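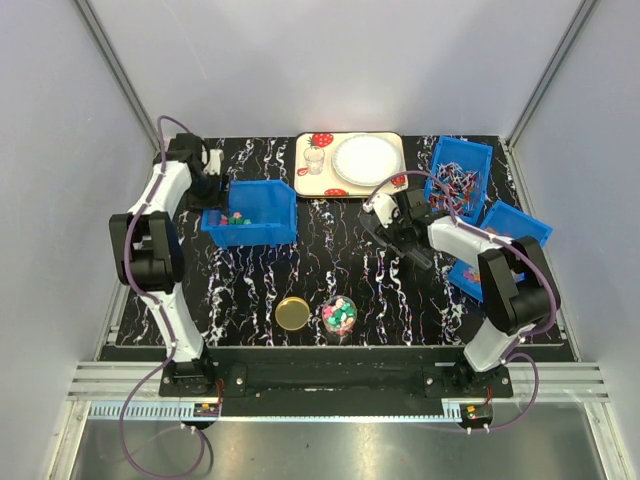

A reader at the Curness plant asked whether peracetic acid can go straight onto a tank that still has milk film on it. It can't. Soil uses up the acid before it reaches the surface, so wash and rinse first.

Mixing a 200 ppm sanitizing solution

1. Put on goggles and gloves, and turn on the exhaust fan.
2. Fill the mix tank with cool, clean water. The Vemov tank takes 370 liters to the upper line.
3. Work out the dose from the strength printed on your drum label. Add the concentrate to the water – never the other way.
4. Stir, then dip a test strip. If it reads low, add a little more and test again.
5. Circulate for 11 minutes and drain.

Strips that read up to 1000 ppm are too coarse for this job. Mix a fresh batch every shift and write the reading in the log.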